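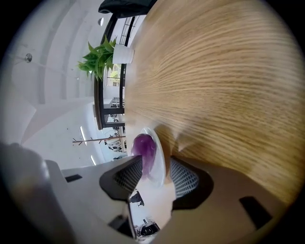
Fadgate wants 4000 demonstrations by hand before anyone trains anything

The February plan said 400. It is now ten times that, and the task is still fruit on a plate. Lucyna Wróbel's group has logged 1007 so far, all done with the hand-held gripper.

I asked Czesław Adamczyk what the extra runs will teach the robot that the first batch couldn't. He said variety. Maybe, but five people working at the same table is thin variety. I'd like to see one model trained on what we have before we book more hours. The Rimier arm is free until then.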